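Laundry thread, for the people who asked how it is going in the new flat in Brarnby. We moved in May and I am still learning this washing machine.

In the old place I had one program and used it for everything. Now there is a big knob with many small names around it, and I read all of them before each wash, like a menu in a restaurant.

My rule at the moment: kids' clothes with printed pictures go inside out, cold water, 11 spoons of nothing special. Sorry, I wanted to write 1 spoon. The powder is from the Vieira shop on the corner.
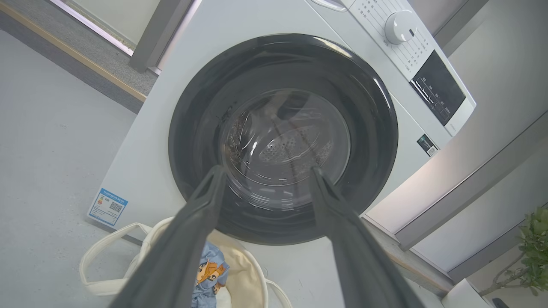
Second thing I learned is the rubber ring around the door. After the last load I pull it a little and wipe inside the fold with an old cloth. Last Wednesday I found two hair clips and a bus ticket there.

I also leave the door open at night. My neighbor closes hers and says mine is a bad habit. We don't agree, but we still drink coffee together.

Question for you: do you take the energy sticker off the front or leave it? I tried one corner with my nail and got scared for the paint.

Next wash is towels, 6 of them. I will write if they come out soft.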